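Gestión de alojamientos - Tema 6: La habitación como producto
Apuntes de clase, julio de 2022

Quedamos la semana pasada en que el huésped no compra una cama, compra ocho horas sin tener que pensar en ella. Hoy toca ver por qué eso sale tan caro.

1. Coste directo e indirecto
El directo es fácil: sábanas, lavandería, amenities, minutos de camarera de pisos. El indirecto es todo lo que el director descubre en agosto. En el caso Kerent (lo tenéis en reprografía) el hotel calculó 18 minutos por habitación de salida y se quedó tan contento. Se le olvidaron los trayectos al office de planta, el ascensor compartido con los desayunos y la costumbre humana de beber agua.

2. Rotación de lencería
La regla clásica son tres juegos por cama: uno puesto, uno en lavandería, uno en estantería. Irko trabajaba con dos y una fe admirable en su lavandería externa. Leed el anexo antes de opinar, que luego en el examen opináis mucho.

3. La cama desvestida
Es el momento de revisar costuras, manchas y hundimientos. También es el momento que se suprime en cuanto hay prisa, o sea, siempre. 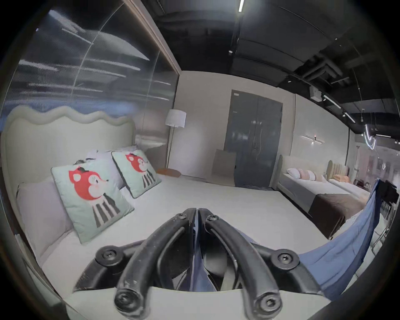
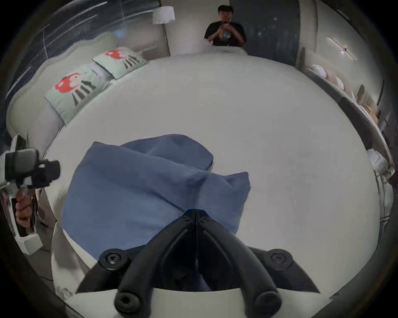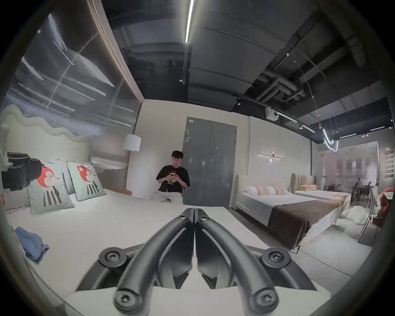 Fig. 3.1 a 3.3. Colchón en blanco. En la última, cabecero tapizado color crema con el borde superior ondulado.

El cabecero tapizado merece párrafo propio. Queda precioso en el folleto y absorbe con paciencia todo lo que el huésped lleva en el pelo. Si lo elegís, presupuestad su limpieza desde el primer día - la partida «varios» no es una estrategia.

4. Amortización
Ejercicio para casa. Botora compra 100 colchones y reparte su coste en seis años. Rakena compra los mismos y los reparte en diez, con lo que su cuenta de resultados luce estupenda y sus clientes duermen en una hondonada. Calculad la cuota anual de cada uno con un precio total de 1171 euros por unidad, valor residual cero, y comentad en media página. Media página es media página, también con letra pequeña.

Para el próximo día: tema 7, tarifas y sobreventa. Traed calculadora. El móvil no cuenta como calculadora.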